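The Box Shelf, Sorted (More or Less)

Every workroom has a pile of boxes that the owner swears will be needed someday. Ours are camera boxes. The cameras left them long ago, the warranties are somebody's problem, and still the packaging stays, handsome and dark and taking up a whole shelf in the room we call Flundum.

Over the New Year break we decided to do something about it. Dilek wanted them flattened. Marit wanted them kept, on the grounds that the day you flatten a box is the day you have to mail the thing back. We compromised on a clear plastic bin, so at least everyone can see what we refuse to throw out.

The rule, such as it is: boxes stand on end, and printed sides face any direction they like, after 14 minutes of debate on that subject got us nowhere.

Click any picture for the large version. They are in no special order, much like the shelf was.
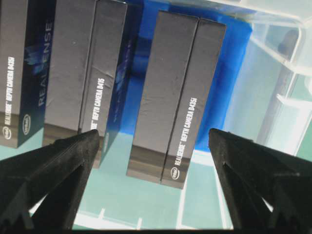 Standing room only. The D435I and the D415 are now neighbors, and so far there have been no complaints. 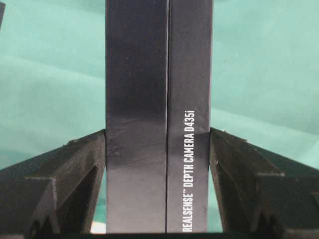

A D435i on end. A few scuffs on the wide side, but I've looked worse in January.

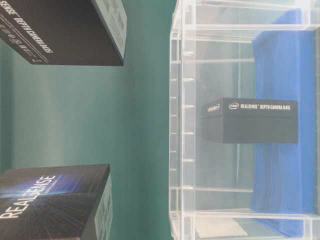 Somebody in packaging had a good day with that blue starburst. It deserves better than a shelf.

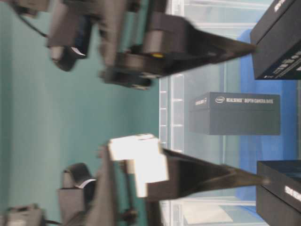 Clear bin, teal surface, black boxes. It's the nearest we have come to a color scheme.

Next on the list is the drawer of power adapters, where Joni claims to know what each one belongs to. He has been given until June to prove it. After that they go in a bag, the bag goes under the bench, and I will write 500 words about the bag.

If you have spare clear bins, with or without lids, leave word with Marit. Please do not bring more boxes.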